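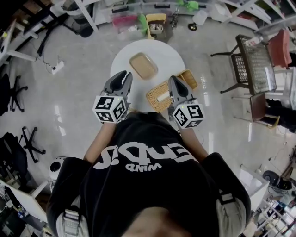
Game subscriptions on your TV: questions we keep getting

Can I really drop my console and play through a TV app?
Depends what you play. Puzzle games and slow role-playing games hold up fine. Fighting games and online shooters are where the delay between button and screen starts to cost you matches. The ads never show that part.

Which services does this page cover?
Rollia and Statora, the two we get the most mail about. We pay for both out of our own pockets.

Rollia says it has 900 games. Is that true?
By its own count, sure. We went through the list and found that add-on packs and separate "deluxe" versions were each counted as a game. Look up the titles you want before you hand over a card number.

What internet speed do I need?
Statora says any home connection will do. We'd treat that as a sales line. Run a cable from the router to the TV if you can, and try it on a Sunday evening when the whole street is online.
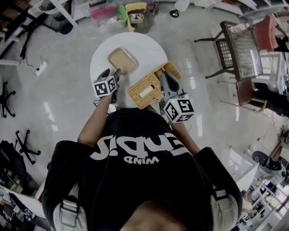 If it stutters then, a faster plan may not fix it. Try the cheap things first: move the router, turn off other downloads, drop the picture quality one step.

Will my old controller work?
Maybe. Out of 5 controllers we tried with Rollia, 4 paired without trouble. The Zesby pad connected but the triggers did nothing, and support told us to "restart the app." We did. Nothing changed.

Do I keep my saves if I cancel?
Statora holds them for 82 days. Rollia's terms say "a reasonable period" — we asked what that means and got the same phrase back.

Is the free trial free?
It asks for a card and renews on its own. Cancel the day you sign up; on both services the trial keeps running to its end date.

Is the Lopes streaming stick worth buying for this?
Not if your TV already has the apps. It runs the same software, and we saw no drop in delay.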